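Last updated: 2019-03-22

The shirt pile and me

I have been losing an argument with my ironing basket for most of my adult life, so when the editor asked who fancied writing about laundry, I put my hand up before she'd finished the sentence. My flat has one small wardrobe, and it's the cloth in there, more than the shoes or the coats, that takes over.

My first call was to Friederike Eichhorn, who spent years folding for a hotel laundry and now teaches evening classes above a shop called Fedoruk. On her busiest day in June she folded 292 towels (she kept the tally sheet!) and she still does her own at home the same way, thirds first and then in half. She made me do it eleven times. My corners were a disgrace.

Her big rule is to fold on something soft. A bare tabletop lets the fabric slide about, and a bed is too squashy and ruins your back, so she swears by a thick bit of felt or an old blanket - anything with a bit of grip. I'd been using the sofa arm. We moved on quickly.

Black clothes are her other subject. Wash them inside out, she says, cool and with less powder than you think, and don't leave them balled up overnight or you'll be chasing creases all morning. 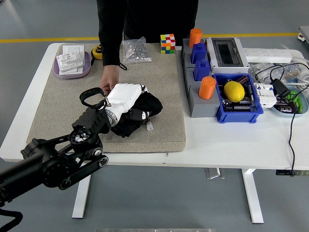
Black cloth on a felt mat, still to be smoothed out.

Reto Zürcher, a tailor I've pestered for years, disagrees with her about nearly everything. He hangs his T-shirts, which Friederike thinks is close to criminal because of what it does to the shoulders. I tried his way for a week and ran out of hangers by the Tuesday.

So I'm back to thirds. The wardrobe door shuts now, if I lean on it, and I've bought a blanket for the kitchen table. The socks I'm leaving for another month.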